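Progress report, bedmaking work package
Feb 7, 2026
To: Morenike Balogun, Farkbridge
From: Tineke Maes, Stonditz project

Hi Morenike,

You asked for something you could read over a cup of coffee, so I've kept the tables out of this one and put them in the shared folder. The short version is that the two-handed sheet work is going much better than it was in November, the pillow work is going slower than I promised, and I'd like to move a bit of money between two budget lines (see the end).

Let me start with the good part. Our old method treated the sheet as a shape to be matched. The robot looked at the cloth, guessed where all of it was, and planned a whole motion from that guess. It was lovely on paper and hopeless on anything bigger than a pillowcase! Radek Halás rewrote it over the winter so that the robot only cares about the hem between its two grippers. It finds the edge, pinches it in two places, and then keeps adjusting the distance between its hands until the cloth pulls evenly. We call this edge-first control, and the code for it lives in the Jarine branch if your reviewers want to look.

We ran 50 trials with the new controller on full-size sheets, and 87 percent of them ended with both grippers still holding the edge and the cloth under tension. I'm really pleased with that. The trials all started from a sheet that was already partly on the bed, so please don't read the number as "makes a bed from scratch" - we aren't there yet, and I'd hate for that to end up on a slide.

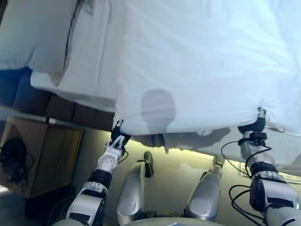

The failures are the part I find most interesting, to be frank. Most of them happen at the pinch. If a gripper takes too little cloth, the hem slides out as soon as the other arm pulls. If it takes too much, you get a thick fold between the fingers and the tension reading goes funny, so the controller thinks the sheet is tight when it's sagging in the middle. Vlasta Skála has been trying a small wiggle right after the fingers close, which seems to settle the fold before the pull starts. I don't have enough runs with it to give you a number, and I'd rather wait than give you a bad one.

Light has been a nuisance too. A white sheet doesn't offer the cameras much to go on, and shadows on the cloth can get picked up as creases or even as a second edge. We've started mixing shadows into the training data on purpose, all shapes and sizes, and the edge finder has calmed down a lot. The shiny floor is still a headache when there's a bright patch right under the hem.

Now for the slower part. The pillow step was due with this report and it isn't ready. Oldřich Kratochvíl lost a good chunk of his time to the wrist cables, which kept catching during wide reaches, and the new Sikder cable guides came late. He has a routing he likes now and is back on the pillow code. I'd ask you to let us push that milestone to the next report.

As for the money, we spent less than planned on travel and more on gripper pads, which wear out faster on cotton than we expected. I'd like to move the unused travel funds to parts. The total stays the same, and the form is in the folder waiting for your signature.

Next up is getting the robot to walk its grip along the hem to the corner without letting go. Vlasta has a first version running in simulation, and I'll send you a note once it has been tried on real cloth.

Best,
Tineke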